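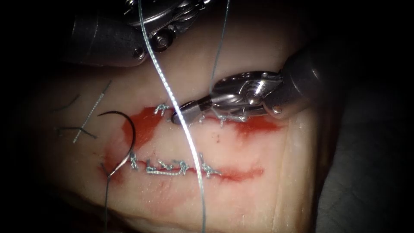

Page last changed: December, 21:40

Suturing rig, shared workshop, Grotosby - bench notes

Two arms on the pad again this evening. Right arm doing the gripping, left arm kept up and out of the way for most of it. Upper cut is part closed, lower cut has its row of knots along the middle. Pad is the same one as last time, red dye and all. I have not cleaned it. The dye goes into the cuts and makes the edges easier to find on the monitor, so I would leave it alone if you use the rig before I do.

Cable tension first, as that took up most of the afternoon. The right wrist had gone slack in pitch. At full bend the jaws lagged the handle and then caught up in a jump. Took the rear cover off the drive box and found the second capstan had slipped on its shaft. The grub screw was tight, the flat on the shaft was not deep enough. Filed it deeper, refitted, re-tensioned both sides by ear and then with the spring gauge. Jump has gone. There is still a bit of play in roll but it was there before and I can work with it.

Left wrist not touched. It wants the same check. If anyone takes the cover off, the cables run over the pulleys in the order drawn inside the lid, and the lid drawing is right. The one in the Nemau build folder is the old routing and should be thrown out.

Motion scaling: tried 5 to 1 and then 6 to 1. At 5 to 1 I overshoot when I go to pick up a tail. At 6 to 1 the reach across the pad takes too many clutches and I lose the feel for where my hands are. Stayed on 5 to 1 for now. What I would like is a pedal that switches between them, and the Brernunton board has a spare input for it. Somebody has already soldered a header on, so it only needs the firmware side.

Thread. The blue-grey braided stuff shows up far better than the black under the bench light. The trouble is length. I cut it long to save reloading, and a long thread hangs right down across both cuts and in front of the jaws, so I keep having to move it before I can see what I am gripping. Shorter pieces next time, even if it means more stops.

Knots on the lower cut: two of them are too close together, with a flat run of thread between them along the surface. That strand should not be there. Tails on the right-hand knot are also too long and I should have gone back to trim them. On the upper cut the left-hand knot is off by itself and the other three are bunched to the right, so the spacing wants marking out first. I will put pen dots on the next pad before cutting it.

Offcuts are a nuisance. Bits of cut thread stay on the pad and the dark ones look a lot like needle tail on the screen. Keep tweezers on the bench and clear them between knots. Same goes for the needle: park it in one place, on the left, and put it back there every time.

Jaws. The Lindqvist pair grip the braid without slipping as long as it is well down between the tips. Near the pivot the thread is harder to let go of, and twice I had to open the jaws right out and shake it free. Might be a burr. Will look under the magnifier and stone it if so. Do not use a file on them.

Latency: logged 93 ms from handle to jaw over a 12 minute run, averaged. Worse than before the software update. I have not worked out whether that is the video side or the control loop. Next thing to try is running the loop with the video switched off and logging again. If the number drops it is the capture card, and I will stop blaming the arm.

Light: the bench lamp flares off the steel when the right wrist is angled down. Turned it to the lowest setting and it was better, though the lower left of the pad goes dark. A bit of tracing paper over the lamp might do it.

To do

Left wrist tension check
Pedal input for scaling
Latency run without video
Magnifier on right jaws, near the pivot
Mark out spacing on new pad
Order more needles, same curve as the present ones
Bin the old routing drawing

Power supply for the drive boxes is off at the wall. Please leave the spring gauge in the drawer with the hex keys - it was in with the clamps today and I lost a good while looking for it.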